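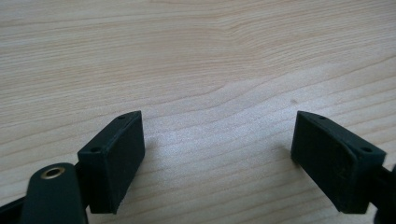 Mindley adopts written rules for handheld gripper work

Mindley will require written checks before and after every handheld gripper session starting in May, under a set of working rules the company released to its contractors on Thursday.

The rules apply to people who carry out everyday tasks with a gripper tool in hand while a camera on the tool records what they do. The recordings are used to train robot arms. Until now each site had its own habits for cleaning, lighting and labeling, and the results did not always match from one building to the next.

The 55-page document replaces three separate guides used at the company's sites in Estano and Dhanial. It covers the condition of the tool, the work surface, the way sessions are logged and the handling of recordings that show people or private papers.

"We had two sites doing the same task and getting recordings that could not be used together," said Xiuying Tian, who led the drafting. "One site wiped the finger pads every morning. The other wiped them when somebody thought they looked bad. Neither one wrote it down."

Under the new rules, operators must inspect both finger pads at the start of a shift and again after any break longer than 30 minutes. Dust, smudges and wear on the contact faces are to be recorded on a one-page form, even when the operator decides the pads are fit to use. Pads may be cleaned with a dry cloth or a cloth dampened with water. Solvents are not allowed, and neither is tape or any other covering placed over a pad to improve its grip.

The linkage gets its own section. Operators are to open and close the jaws fully five times and check that both sides move together. If one side lags, or if there is play at a pivot, the tool goes to the repair shelf with a tag on it. Operators may not tighten or oil a pivot themselves. That job stays with the site technician, who must sign the tool back in.

Each recording has to begin with the jaws open over the bare work surface and nothing held between the pads. The operator keeps that position for three seconds, then starts the task. Tian said the opening gives reviewers a look at the pads and the lighting before anything is picked up, and makes it easier to find the point where the task begins.

Work surfaces do not have to be a particular color or material. The rules allow wood, laminate, stone, metal and cloth, and ask sites to use a mix over the course of a week. Glare is permitted as long as it does not hide the object being handled. A glossy tabletop that throws back a patch of light may stay in use, but the session log must say so. Sites may not dull a surface with spray or powder.

Small marks and scratches on a table can be left alone. Loose items, such as screws or scraps from an earlier task, have to be cleared.

The section on failed attempts has drawn the most comment from contractors. Operators must keep recordings in which an object is dropped, missed or knocked over, and must label them as failures. Deleting such a recording at the site is treated as a breach. Only a reviewer may remove one, and the reason has to be entered in the log.

Baiba Laur, operations manager at Stondetti, which supplies operators to Mindley, said her staff supported most of the document but wanted changes in two places.

"The pad checks are fine, and most of our people were doing them anyway," Laur said. "The failure rule is harder. Some of our operators are paid by the completed task. If they are told to keep every miss and label it, that is extra work, and somebody has to pay for the time."

Mindley said it would count a properly labeled failure as a completed recording for payment purposes through the end of the first review period. It has not said what will happen after that.

Laur also objected to a limit on continuous use. The rules set a maximum of 50 minutes with the tool in hand, followed by a break of at least 10 minutes. Stondetti had asked for a limit based on the weight of the tool and the kind of task. Tian said a single limit was easier to follow and that the company was willing to look at it again.

The privacy section is short. Faces, mail, medicine labels and phone screens must be kept out of view where possible. When one does appear, the operator flags the recording and it is held back until a reviewer has looked at it. Operators working in a home must have the written consent of every adult who lives there.

Mindley tested a draft of the rules at the Estano site before releasing them. Reviewers went through 924 recordings made during the trial and sent back 441, most often for a missing log entry or an opening that was too short. Pad condition was a less common reason. The company did not release figures from before the trial, so the two cannot be compared.

The final version sets a target of 2000 accepted recordings per site before the first review. At that point each site will send in its forms and logs along with written comments on any rule that slowed the work down or was not clear.

Contractors have until the start of May to train their operators. Training takes half a day and ends with a practical check in which the operator inspects a tool, fills out the form and completes a short session under supervision. Operators who have already been trained on the older guides must still take the practical check, but can skip the classroom portion.

Printed copies of the inspection form are available at the front desks in Estano and Dhanial.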